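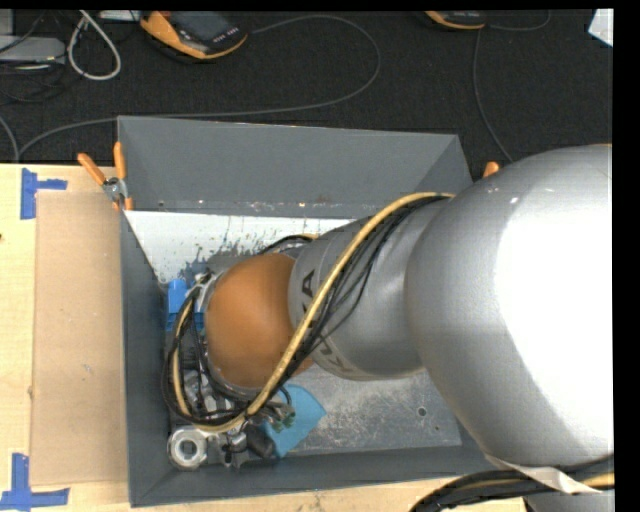
Adeel Khattak wrote in the margin of our first draft that a bin should be judged by its floor and its lower edges, and that we had spent two pages on the rim. He was right about the two pages. This version starts at the bottom.

Wear in deep storage bins
Project report, second submission, May 2026

1. What we wanted to find out

The Helunach store uses deep grey bins for small parts. They are moved between the shelves and the benches, filled, emptied and put back. When a bin looks bad someone takes it out of use, but there is no written rule for what "bad" means. We set out to write one that a new member of staff could follow without asking.

2. The bin on the bench

The bin stands on a pale wooden tabletop. It is rectangular, with flat grey sides that slope inward. The back wall is evenly grey over most of its width, and the scuffing is along the lower edge, where there are also small reddish and bright specks. We did not test the specks, so we do not call them rust in this report.

The white sloping surface inside, below the back wall, has dark grey scratches and chipped patches in its lower and middle area. The floor where it is exposed is a bare metallic grey with pale scuffs and scratches all over it.

3. Method

We used the store's own record sheets, which gave us 2,577 entries for bins going out and coming back. The sheets say which shelf a bin came from and whether it was reported as damaged. They do not say where on the bin the damage was. To fill that gap we inspected 89 bins ourselves and marked each one on a sheet divided into rim, walls, corners, lower edge and floor. Each area got a score from 0 to 5.

Two of us scored every bin separately. Where we differed by more than one point we looked at it again together under the desk lamp. We disagreed most about corners, as the seams cast a shadow that is easy to read as a scratch.

4. Results

Floors scored worst and rims scored best. Lower edges came second. Walls above hand height were nearly clean in all but 10 of the bins. Chipping on the white surfaces was harder to score than scratching. A chip is small but deep, and our scale was written with scratches in mind.

Bins from the Clallard shelves had higher floor scores than those from the Floltham shelves. The Clallard side holds the heavier parts, but it also has the older bins, and we could not separate the two.

5. Proposed rule

A bin with a floor score of 4 or more is set aside for a second look. Scuffs alone are not a reason to remove it. Loose flakes are, wherever they come from, as they can end up in with the parts.

6. Problems

The first scoring sheet had no space for the sloping surfaces and we had to go back to the early bins. Hashmi tape, which we used to number the bins, left marks on some of the walls and we had to wipe these off before scoring.

7. Further work

The store has agreed to try the rule until the end of July. We would like to score the same bins again then, using a separate line for chips.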